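記録を手放さない町 プラミスデール住民文書の五年

自治体の統廃合が進むなか、地域の記録を誰が、どこで、どのように守るべきかが各地で問われている。人口の減少が続くプラミスデールでは、旧町役場の閉鎖を機に、住民組織が文書の保存と公開を自ら担う道を選んだ。

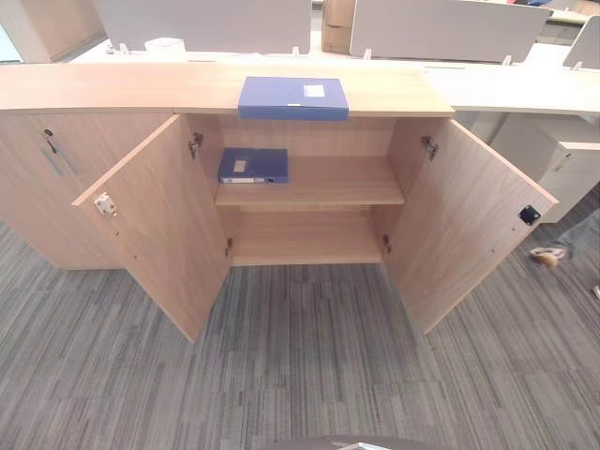
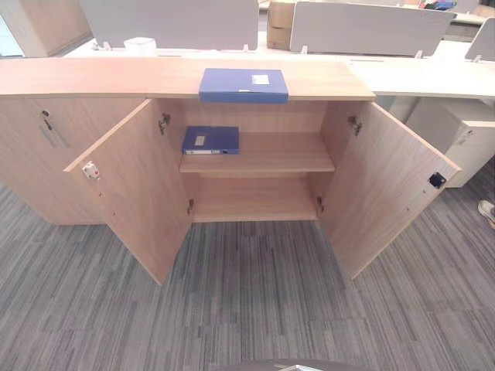
プラミスデール住民文書室が受け入れた資料は、現在までに1101件を数える。水利組合の議事録、学校日誌、商店の仕入帳、個人の書簡など、その内容は多岐にわたる。開設にあたり専用の書庫は設けられず、保管には一般の事務用品が充てられた。青いプラスチック製のファイルボックスに小さな白いラベルを貼り、扉付きの低い木製の棚に収めるという方法は、公文書館の設備とは比べるべくもない。しかし室長のカジミエラ・チャルネツカ氏は、住民が自分の手で取り出せることを何より重視したと語る。「閲覧の申請に三週間を要する記録は、町の暮らしのなかでは存在しないも同然です」

整理の基準を定めたのは、文書管理を専門とするヘンリク・チェシラク氏である。同氏は資料を主題別に再編する案を退け、作成した団体や家ごとのまとまりを崩さない方針を採った。仕入帳の間に挟まれた葬儀の案内状も、元の位置のまま保存されている。目録の作成を終えたものは587件にとどまるが、氏は作業を急ぐ考えはないという。

公開をめぐっては、慎重な判断を要する場面も少なくない。ある農家から寄せられた約200通の書簡には、戦後の土地争いに関わる記述が含まれていた。文書室は双方の家の遺族と協議を重ね、一部を当面非公開とした。この協議に加わったコンチェッタ・テデスコ氏は、「残すことと見せることは別の決定であり、それぞれに時間が必要である」と指摘する。

一月には、隣接するアレルの住民組織が視察に訪れた。アレルでも旧支所に残された文書の扱いが課題となっており、両地域は目録の様式を共通化する方向で協議を始めている。費用の分担や個人情報の取扱いについてはなお隔たりがあり、合意の時期は定まっていない。文書室では当面、学校日誌の目録作成を優先し、続いて水利組合の議事録に着手する予定である。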